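Workshop notebook, food packaging bench

Wednesday, October

Started 08:40. Carrying on with the seal tests on the paper-fronted sandwich packs. Last entry ended with the Vidik film peeling away from the board at the short corner, so the first job today was to find out if that was the film or the jaw.

Cleaned the jaw with the brass brush and let it come back up to temperature. The left end still reads lower than the right. I had put this down to the probe but swapped the probe over and the low reading stayed on the left, so it is the jaw. The heater cartridge on that side has probably had its day. There is a spare in the blue drawer but it is the old length and would need the packing piece. Left it for now and ran everything through the right-hand half.

Batch A, Vidik film on the Kilum board, short dwell. Peels clean off with hardly any pull. Fibres on the film almost nil, so no real bond, just tack. Same result as before, on the good half of the jaw this time.

Batch B, same materials, long dwell. Better. Fibre tear along most of the seal, but the film has gone cloudy next to it and there is a pucker on every pack. You could not sell it looking like that. One pack also had a crease running from the fold into the seal, and the dye went straight down it.

Batch C, Eltberg film on the Kilum board, short dwell. Good fibre tear the whole way along, no clouding. The dye stayed out on all 6. The Eltberg film is stiffer and it does not like the pointed end of the wedge, where it stands off the board a little before the jaw comes down. Pressing the point flat by hand first cured it, but a line operator is not going to do that all day.

Stopped at 11:15 to let the jaw rest.

Thoughts on the point of the wedge. The blank is cut so that the two flaps meet exactly at the tip, and with thick board that leaves a step. If one flap were trimmed back 4 mm the step would move away from the tip and the jaw would land on a single thickness. Tried it with scissors on a few blanks. Rough, but the film lies down without help. Asked Arabzadeh for a price on changing the cutting die. They want to know if it is for 500 blanks or 1,000 before they will quote, as the smaller run would go on the hand press. Told them 500 and to say what the difference would be.
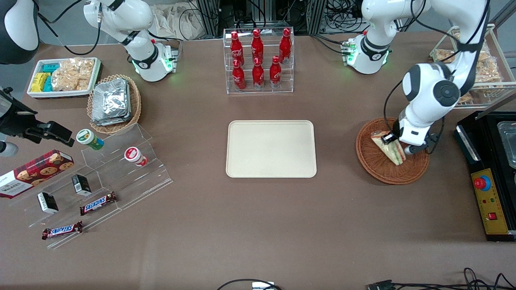 Wedge sandwich over the round basket, beige tray in the middle of the table.

After lunch did the damp storage check. The packs that went into the humid cabinet on the last session came out with the board noticeably softer at the base. Seals on the Eltberg ones held. Two of the Vidik ones had opened by themselves on the shelf, both at the short corner. I think that settles the Vidik film for this board, though it may still be worth trying on the coated stock if any turns up.

The board going soft is a separate matter and wants its own page. Kilum do a heavier grade, but heavier board makes the step at the tip worse, so I would like the new die sorted first. Otherwise we are changing two things together and won't know which one did it.

Dye is nearly finished. Made up the last of the powder, a bit weaker than usual, and marked the bottle. It still shows up fine on the white side of the board but is hard to see on the brown. Use the lamp.

Also: the guillotine is pulling to the right again. Strips for the peel test were wider at one end, so I recut them against the steel rule. Anything cut on the guillotine this week should be measured before it is used -- the peel figures are no good if the width is a guess.

Peel figures for A to C are in the spreadsheet, second tab. I have left the left-hand column blank where the jaw was not used. Please don't fill it in with the older numbers, they were taken before the probe was swapped.

To do
Fit the heater cartridge with packing piece, check both ends again
Chase Arabzadeh for the die price
Order dye powder
Repeat Batch C on trimmed blanks, both halves of the jaw
Set the fence on the guillotine
Ask Kilum for sample sheets of the heavier grade

Jaw off at 16:20, cabinet left running.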